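How to run a workplace meeting on a pay claim

Monday, January 15, 2024
By Vimala Palaniappan

Most of us in the Cornport branch had never called a meeting at work before last July. We had been members for years, paid our subs and left the rest to the full-time officer. When the Menon warehouse offered its staff a one-off payment in place of a rise, 17 people came to the first meeting and 26 to the second. What follows is the method we used, with the parts that went wrong taken out.

Before you start

Get an up-to-date list of members from your branch secretary. Ours still had people on it who had moved to the Prorkport site. Mark each name with a shift and a department, and keep the list off work computers and work email.

Check what your agreement says about meeting on the premises. If there is no agreement, or it says nothing, book a room outside. A community centre or the upstairs of a pub will do, as long as someone in a wheelchair can get in.

Step 1. Talk to people one at a time

Do this for at least a fortnight before you set a date. Ask what they would change first and then listen. Write down the answer the same day. If you start by telling people what the claim is going to be, they will nod and stay at home.

Step 2. Pick a time that suits the worst shift

Ask the night shift and the part-timers first. If you cannot find one time, hold the same meeting twice on the same day and add the votes together.

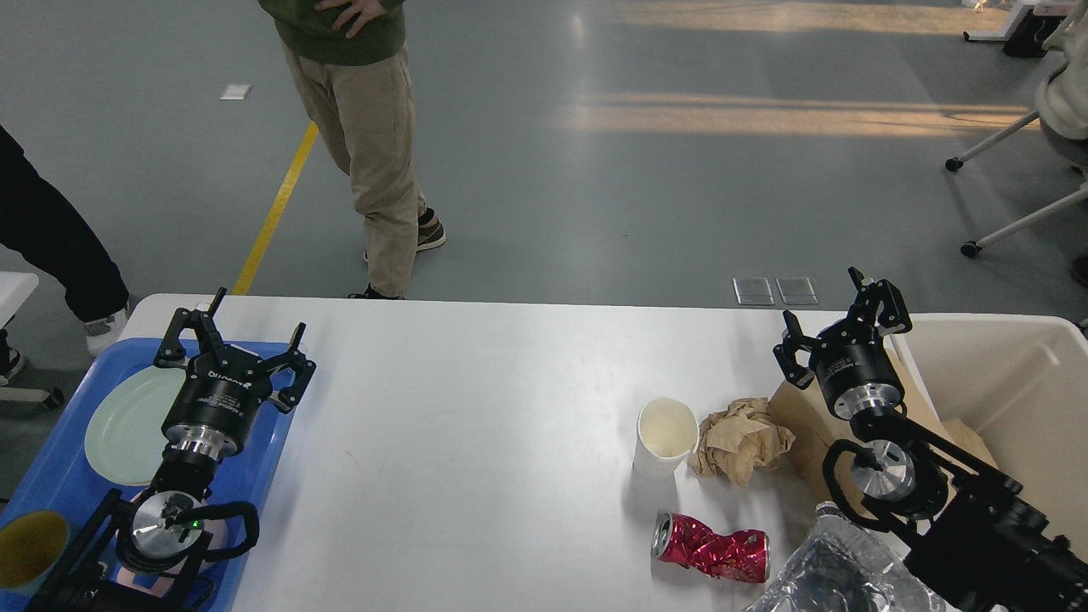 Step 3. Write a short agenda. Four items is plenty: what the company has offered, what members want, the vote on the claim, and who will do what by when. Put the offer first and read it out in the company's own words. Expect questions which are not on the agenda. At our place the big one was machines, and whether asking for more money would only bring them in sooner. Give it a proper slot. Ask members whether they want the claim to include a clause on consultation, retraining and no compulsory redundancies when new equipment is brought in.

Step 4. Run the meeting

Choose a chair who is not the main speaker. Limit the opening to six minutes and each contribution from the floor to three. Take first-time speakers before anyone who has already had a turn. Somebody should write down the exact wording of every motion and read it back before hands go up.

Step 5. Vote on a figure

A claim for "a decent rise" is hard to campaign on. We asked for £1000 on every full-time salary, with the same hourly amount for part-timers, so that the lowest paid gained most in percentage terms. Record votes for, against and abstaining.

Step 6. Report back within two days

One side of A4, handed out in person at shift change. Include the result, the wording of the claim and the date it goes to management. Members at Fema, on the same estate, asked for a copy of ours and used the layout.

If management refuses to meet, call members together again before replying. Any strike ballot has to go through the union and follow the legal rules on notice, so speak to your full-time officer before you mention dates to anyone.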